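The fault that only showed up near the wall

Posted 1 June 2026

I have been putting off writing this up because the cause, once found, was dull. It did cost us most of a month, though, and the log may save another person some of that.

The setup first. We run a simulated single-arm picking job on kitchen-type scenes. The scenes are generated: a counter, a wall, a handful of items dropped more or less anywhere, a light in a random place. The arm picks a named item and puts it in a bowl. Guido Messina wrote the scene generator, I look after the grasp planner and the safety layer, and Mirko Serra keeps the job queue alive. The internal name for the whole thing is Stana. It has no connection with any product and I can't remember who picked it.

In December we moved to a new release of the planner. The nightly batch is 1,000 scenes. Before the change we would see two or three protective stops in a night, all of them real contacts with clutter. The first night after it we had 343.

A protective stop in Stana means the safety layer has seen an external torque on a joint above its limit and has frozen the arm. It is the same code that runs on the real arm at Castley, which is why I took it seriously. A stop with no contact is a nuisance. A contact with no stop would be something else, and until I knew which way the error ran I asked Castley to hold the release back. Yannick Masson was not pleased, as he had visitors coming.

What I checked, in order:

Payload. The planner sets the tool mass and the centre of mass when the gripper closes. Both values were correct.

Torque limits. Unchanged between releases. I compared the files byte for byte.

Time step. Halving it made the batch slower and moved the number of stops by very little.

Contact pairs. This was the first useful thing. In nearly every failed run the safety layer reported a contact on the hand, but the physics engine listed no contact at all at that instant. So the torque estimate was wrong, or the two were not looking at the same world.

Ginevra Sartori then sorted the failures by target position, which I should have done on day one. Almost all of them had the target within a hand's width of the rear edge of the counter. Items at the front were fine. Items in the middle were fine.
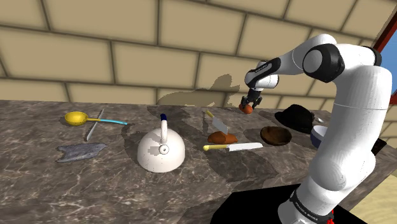
A rear-edge pick from the test set. Target in the fingers, wall directly behind.

The wall was the clue. Guido's generator builds it from a flat box, and the blocks you see are only a texture. The new planner release pads static geometry by a fixed margin, and it had started to pass the padded version on to the safety layer as well as using it for its own path search. The safety layer has a proximity term, which adds a virtual torque as a link comes close to a known surface. With the padding, that term saw the hand as being inside the wall. It added the maximum virtual torque, the sum went over the limit, and the arm froze.

The fix was to send the unpadded geometry to the safety layer and keep the padding in the planner. Eight lines, most of them a test. The next batch gave two stops and I went through both by hand - one clipped a bowl rim on the way down, the other drove a knuckle into the counter. Both were proper stops.

The error ran in the safe direction this time. With a negative margin it would not have done, and there was no check on the sign. There is now. The safety layer also writes the virtual and the measured torque to separate columns in the log, so that a sum can't hide where it came from.

Still open: the padding is one number for every surface, and it is too large for thin things such as knife blades lying flat. Aldo Ferraro has a branch that scales it with object size. I have not reviewed it yet.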